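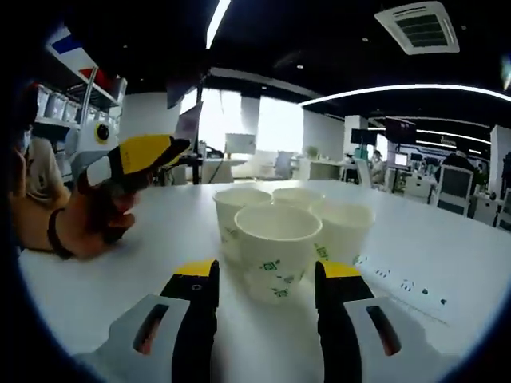

Rolladora › About us

We use cookies to remember your basket and to count visits. By carrying on you accept this. Accept | Settings

About Rolladora

Rolladora supplies printed and plain paper cups to cafés, canteens, village halls and offices. We started with one table and a rented store on Liem Road, and we still do our sorting and stacking by hand at the same address.

What we sell

Most of our orders are for white cups with a green print. Customers can use one of our stock patterns or send their own artwork. We also keep plain white cups for people who only want something to put tea in. The current list has 129 lines, counting lids and sleeves, and 86 of them are kept in stock all year.

Our two house ranges are Jorkmont, a single-wall cup for water and cold drinks, and Rirnia, a double-wall cup for coffee. Both come in 4 sizes.

How we work

Sample cups are set out on a white table under strip lights, where a weak print or a dented rim shows up quickly. We stand them in small groups first, then lay them down one at a time to look along the side seam and the base.

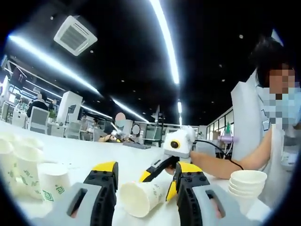

Cups that pass are nested upright with the rims facing up and go into sleeves by size. Ones with a crushed rim or a smudged print are put aside for recycling. We check the print against a signed proof — the green is the colour people complain about most, so it gets a second look in daylight by the door.

Aprons are worn at the tables, and hair is tied back. Tables are wiped down before each new batch.

Ordering

The smallest order for stock cups is one carton. Own-print orders take longer and need a proof agreed in writing before we start. We deliver to 105 postcodes with our own van and use a carrier for the rest.

Collections are welcome if you ring first — the yard is narrow and there is only room for one vehicle. Please use the side entrance on Liem Road and have your order number with you.

Page last updated 29 March 2020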